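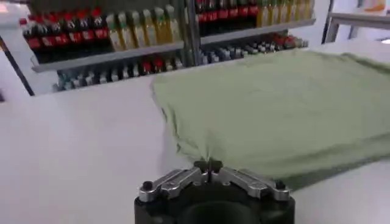 *Sage green on the white table, drinks shelves behind.*

2018-03-11

So, folding! I have been on a real kick lately, and it all started with one green T-shirt-or-towel-sized problem: I own too many soft things and not enough drawer. When we moved into the place on Sedgwick I got the small dresser, the one with two deep drawers and a third that only opens if you kick it, and I've been stuffing clothes in there like I'm loading a cannon ever since.

Last September I bought a set of Grostent drawer dividers because they were on sale and I was feeling hopeful. They sat in the hall closet all winter. A couple of weekends ago I finally dug them out, dumped everything on the bed, and found three shirts I thought I'd left at my sister's (sorry for the texts, Jen).

My old method was the store fold. You know the one, sleeves back, bottom up, nice flat square, stack it. It looks great for a day and then you pull one from the bottom and the whole pile goes over. I've switched to folding in thirds the long way and then in half, and in half again if the thing is thin enough, so it can stand up on its edge in the drawer. Heavier cotton doesn't want that last fold. It springs open and sulks.

The part I was getting wrong is the very start. I used to grab the middle and flap it around and hope. Now I lay the cloth out on a big bare surface, get hold of one small bit, and pull that where I want it before I do anything else. If the first edge is straight the rest kind of follows along. A bed is terrible for this, by the way, way too squishy. A table is so much better! White is nice too, you can see right away when your edge has wandered off.

And I've quit chasing perfect. My layers never line up all the way. There's always one flap that wants to go diagonal, and I used to shake the whole thing out and start over (on laundry night! with a basket still to go!). Now I press the top flat, tug a corner if it's really bad, and move on with my life.
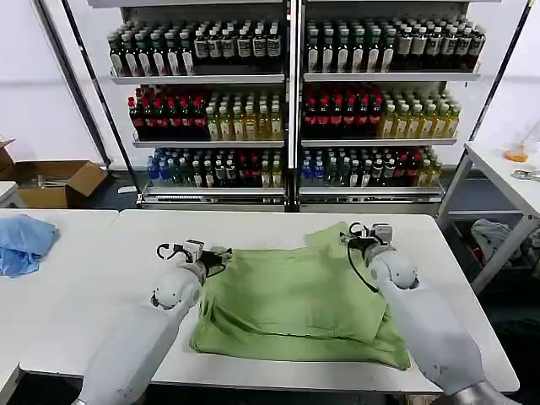 Darius Stanciu wrote in to say that I'm making this way too hard, he rolls everything he owns, towels included, and he hasn't ironed a shirt in 4 years. I tried rolling for a week, Darius! My T-shirts came out with that weird crease ring around the belly. Towels, though, okay, I'll give you towels. They're in the Noline basket by the tub now, rolled up, and they look pretty good.

Still on my list: the fitted sheet. I have two of them and they both live in a ball behind the spare pillows. If anybody has a way of doing the elastic corners that works with short arms, please leave it in the comments, I'm going to have another go at them after dinner tonight.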